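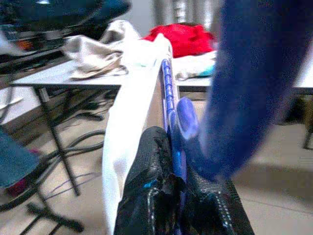

织物分拣与折叠工作区例会纪要

日期:2016年3月27日
地点:Lirirness 二层工作间
主持:Brikullow 项目组
参会方:Brikullow 项目组、Okoth 洗涤服务、Femora 仓储
记录:项目组

一、上次会议遗留事项

1. 折叠台高度调整已完成,桌脚锁扣重新紧固,晃动问题关闭。
2. 分拣标签改版未完成。Okoth 提供的样张在洗涤后字迹变淡,需更换油墨后重新送样。
3. 台面清洁剂更换一事,采购单已提交,到货前沿用旧品。

二、台面现状

浅灰色折叠桌目前用于待整理织物的集中摆放。台面后部左侧为米色布料,未折,呈揉皱状态;其右侧靠后为红色布料,堆成一团;右侧台面有折好的白布。另有一块白布搭在桌沿,下垂较长。

会议就上述情况提出以下意见:
1. 已折与未折织物混放于同一台面,不符合现行分区办法。
2. 白布垂出桌沿,人员经过时易被带落,落地后须按污染件重洗。
3. 红色布料与白色布料相邻放置。Okoth 方指出,深色及红色织物如含水,接触白色织物有串色风险,应分开存放。Femora 方认为干态下可放宽,双方未达成一致,暂按较严标准执行。

三、折叠规范修订

1. 大件白布采用先对折、再三折的方式,折后宽度以不超出货架隔板为准。
2. 米色布料材质偏软,折前须先抖开抚平,不得带褶入架。
3. 红色布料单独成叠,叠间加隔纸。
4. 折叠完成后开口一侧朝内,折边朝外,便于清点。
5. 任何织物不得超出桌沿放置。临时摊开的大件,作业结束后须收回台面。

Femora 方提出第4条与其仓库现行朝向相反,入库时需二次翻转。会议同意由 Femora 提交货架照片,下次会议再议,此前维持第4条不变。

四、用量与库存

1. 本期计划处理织物300件,入库登记279件,差额21件。Okoth 方说明其中部分因污渍退回重洗,具体数量待核对交接单。
2. Femora 方通报隔纸库存为3,000张,可满足本期需要,暂不补货。
3. 退回件须在交接单上单列,不得与新到件合并登记。

五、场地与布置

1. 折叠桌保持现有位置,桌前通道不得堆放周转箱。
2. 台面按左、中、右划为三区:左区放未折件,中区为作业面,右区放已折件。分区线用可移除胶带标示,胶带颜色应与台面有明显区别。
3. 深色与浅色织物不同批上台。确需同批处理的,先浅后深。
4. 增设折叠桌的提议未通过,理由为通道宽度不足。

六、行动项

1. 台面分区胶带铺设:Brikullow 项目组,下次会议前完成。
2. 标签样张重新送检:Okoth,附洗涤次数记录。
3. 21件差额核对:Okoth 与 Femora 共同完成,结果以书面形式提交。
4. 货架朝向资料:Femora。
5. 折叠规范修订稿:Brikullow 项目组,修订处以下划线标出,发各方确认。
6. 红白织物分存办法:Okoth 提交书面依据,Femora 可附不同意见。

七、其他

1. Lirirness 二层工作间照明开关损坏一处,已报修。报修期间晚班作业移至靠窗一侧。
2. 7月起洗涤交接改为每日一次,交接单格式不变。Femora 方要求交接时间固定,Okoth 方表示需先确认车辆安排。
3. 过期标签统一回收,不得留在工作间内。

八、下次会议

议题为货架朝向、标签复检结果及差额核对结果。时间另行通知。各方对本纪要如有异议,请在收到后三个工作日内书面反馈项目组,逾期视为确认。

附件:交接单样式(沿用上版);折叠规范现行版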